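Unreliable narrator in "The Henola Letters"?

quillback
February 2025
Rereading this for a seminar. Chapter 31 dates the fire before the will is signed; chapter 57 reverses the order. I read that as deliberate. The narrator is lying to the executor.
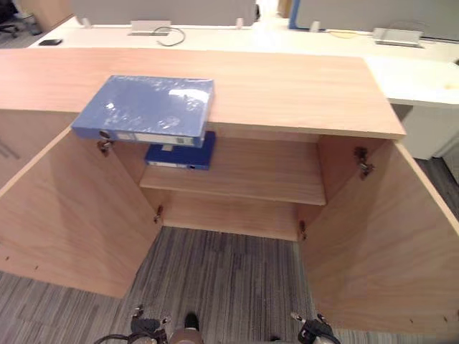
The second date also appears in the epilogue, so a typesetting slip seems unlikely.

marl_74
Disagree. The Varstead edition corrects chapter 31. Check the textual notes before building a theory on it.

quillback
The Varstead notes call it an emendation. They cite no manuscript. An editor tidied the chronology.

oxbow
Khattak's introduction covers this. There are 2 surviving drafts and both have the early date in 31. It doesn't settle intent, only that the printer is not at fault.

marl_74
Fine, author's error then. Serial novels are full of them.

oxbow
It wasn't serialized. My seminar notes on the drafts are filed with the rest of the course material.

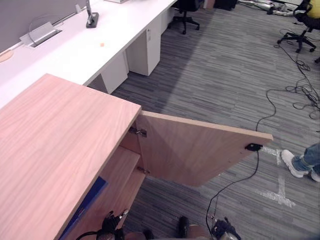

Cabinet with the door open, blue folder or binder on the left

quillback
Could you post the draft wording for 57? I only have the Grodine paperback.

oxbow
Will type it up tonight.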